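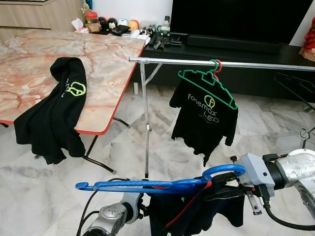 Drying and hanging clothes in the living room – what's your setup?

tukville_tess
Posted Thursday, 7:40 pm
Hi all! We moved into a smaller place in February and I finally have a laundry routine I love, so of course I have to tell strangers about it. No closet in the main bedroom and no outdoor line, so everything happens in the living room now. I have a metal rail on legs, a folding table next to it, and a pile of plastic hangers in loud colors. Shirts go from the basket to the table, get a quick smoothing with my hands, go on a hanger and straight onto the rail. When I'm done the table folds up and goes behind the couch.
What I want to know is how other people do this. Do you hang shirts damp or wait until they're dry? Do you sort by color or by person? And is there any trick to keeping the bottoms of T-shirts from going wavy? My black ones are the worst for it.

midtbo_mom
Damp, always! Give each shirt one hard snap by the shoulders before it goes on the hanger and then tug the hem straight down, both sides at once. It takes two seconds and you'll see the difference the next morning. I got this from my grandmother and she never owned an iron that worked.

rackandruin
Going to disagree with hanging damp. A wet cotton shirt is heavy and all that weight pulls on the shoulders. You get those two little bumps that stick out like you forgot to take the hanger out. I dry everything flat or over a bar and only put it on a hanger when it's done.

midtbo_mom
I said damp, not dripping! If your washer spins properly there's hardly any weight left in there. Never had a bump in my life.

rackandruin
Then you have better hangers than I do. The skinny plastic ones are the problem, I think. The wide ones are fine.

Gwenaël Collet
Colored hangers are the best thing that ever happened to our house. We have three kids and each one has a color. Blue is the oldest, green is the middle one, red is the little guy. Nobody has to read a label or hold up a shirt and guess whose it is, and the kids put their own things away now because they can spot them from across the room. It started by accident, I bought a mixed pack and the kids fought over who got which!
For the wavy hems, turn the shirt upside down and clip it by the hem for the first hour, then turn it right side up and put it on a hanger. The weight of the shirt pulls the hem flat. It's an extra step, but worth doing with the black ones, where every crease shows.

tukville_tess
Oh I love the color idea. There are only two of us, but I could do work shirts on one color and weekend shirts on another. My husband has a whole collection of free promo T-shirts from shops and trade fairs and he would wear them to weddings if I let him. They could all go on red as a warning.

nine_socks
Free promo shirts are the best shirts, leave the man alone. I have one from a paint store that is 11 years old and it's softer than anything I've paid for.
One tip for those: dry them inside out. The lettering cracks a lot slower. And if you do iron, iron from the back, never over the print.

Borghild Dalen
Please think about where the rail stands! We had ours right against an outside wall for a whole winter and the paint behind it went spotty. Now it stands a good arm's length into the room and I open the window twice a day for ten minutes. We have a tile floor too, so a drip or two doesn't worry me, but on wood I would put something down.
I also leave a hand's width between hangers. It looks like wasted space, and I used to cram in as many as I could, but the crammed load took until the next evening and smelled a bit sour. The spaced one is done by breakfast.

rackandruin
Agree with all of this. Spacing matters more than anything else in this thread. If you're short on rail, put every other piece on a longer hanger so they're not shoulder to shoulder.

foldedcorner
Can I ask about the table? I've been using my bed and my back hates me. Is a folding one steady enough?

tukville_tess
Totally steady for clothes! I wouldn't saw wood on it. Mine has a smooth wipeable top, which I really like because I can put damp things on it and just run a cloth over it afterward. Check the height before you buy, though. My first one was so low I may as well have stayed on the bed. This one comes to just under my elbows and I can do two loads without a break.

Gwenaël Collet
Seconding the smooth top. We had one with a fabric cover and it stayed damp for days.
Also, put the table at an angle to the rail if you have the floor for it. You can turn and hang without walking around the corner every time.

nine_socks
I've never once thought about the angle of my table and now I'm going to go move it.

midtbo_mom
Hanger hooks all facing the same way or is that just me?

Borghild Dalen
All the same way. You can lift off a whole armful in one go and carry it to the bedroom.

rackandruin
Random. I like to live a little.

tukville_tess
Same way for me as of tonight! I tried the snap and tug on this evening's load and the clip thing on two black shirts, so I'll report back tomorrow on which hems came out flatter. Rackandruin, I put one of the promo shirts on a wide hanger just for you.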